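Setting up court date alerts in Casura

I put this section together after my third month of following hearings at Brukville District Court, mostly so I'd stop missing adjournments. You'll need a Casura login and the case number, which is printed at the top of the charge sheet (the police reference won't work, I tried).

1. Log in and open My Cases.
2. Press Add and type the case number with the slash in it. Leave out any spaces.
3. Check the names of the parties. If you're following the Kalinowski appeal, you'll see two entries. Pick the one marked Appeal, or you'll get alerts for the old trial, which finished in November.
4. Under Alerts, tick Listing, Adjournment and Bail. I leave Filing switched off — a big fraud case can throw out 36 of those in a week!
5. Choose email or text and press Save.

Note: the list is refreshed at 6 in the evening. Anything the clerk enters later won't reach you until the next evening, so for a Monday hearing do have a look at the court's own notice board too.
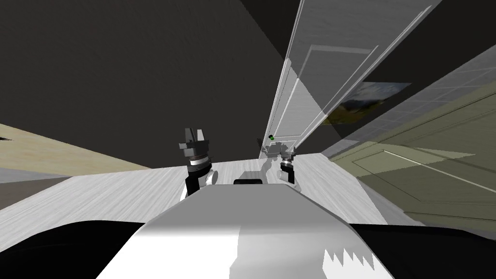 Nosipho Ngcobo wrote to me that her bail alerts never arrived, although the listing ones did. She had several people charged under one number, and bail is recorded against each person, so she had to open the case, press Defendants and tick every name she wanted. I've since done the same on all of mine.

Caution: don't share your alert link if the case has reporting restrictions. The link opens the full entry, names and all, for anyone who has it.

Following more than one case

6. Go to Folders, press New and give it a name you'll recognise (mine is just called Brilleck, after the company on trial).
7. Drag your cases in. A folder holds up to 82, and I've never got anywhere near that.
8. Set the folder alert to Daily Summary if you'd like one message in place of a whole string of them.

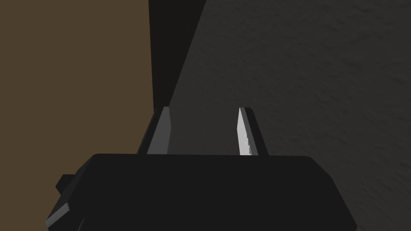
Will I still get alerts once a case has been transferred to another court?

Only if you add it again. The new court gives it a fresh number and the old entry simply goes quiet, so search by surname, add the new one and then delete the old.

9. To stop alerts, open the case and press Pause. Closed cases stay in your folder for 30 days after judgment, then move to Archive.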